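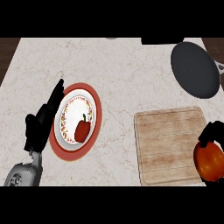 Encarnación Miranda wrote in to ask whether she has to scrub her stone counter with anything stronger than dish soap before sealing it. No. Dish soap gets most kitchens clean enough, and the steps below use it. She also asked how often to reseal. That depends on the stone, so do the water test first.

## Test the stone

Put a spoonful of water on the counter near the sink and leave it for 30 minutes. Wipe it up. If the spot underneath is darker than the rest, the stone is taking in water and needs sealer. If it looks the same, stop here and test again in October or whenever you remember.

Test a second spot by the stove. Sealer wears unevenly.

## Clean

1. Take everything off the counter.
2. Wash with warm water and a few drops of dish soap. No vinegar, no lemon, no bathroom cleaner. Acid leaves dull marks on marble, and sealer won't fix them.
3. Rinse twice with a clean cloth.
4. Dry with a towel and leave it overnight.

Old oil stains need a paste of baking soda and water, covered with plastic wrap for a day. Scrape it off with a plastic card and rinse. Some stains take two or three rounds.

## Seal

Use a water-based sealer made for natural stone. I use Uvero, the 450 ml bottle, and have plenty left after one kitchen. Try it on a corner first.

1. Open a window.
2. Pour a little onto a lint-free cloth and wipe it on in overlapping strips, back to front.
3. Leave it for the time on the label.
4. Wipe off everything still sitting on the surface. Sealer that dries on top turns to a hazy film.
5. Buff with a dry cloth.

If you do get haze, dampen a cloth with fresh sealer, rub the spot, and buff it right away.

Keep the counter dry for a day, then repeat the water test. If it still darkens, put on a second coat.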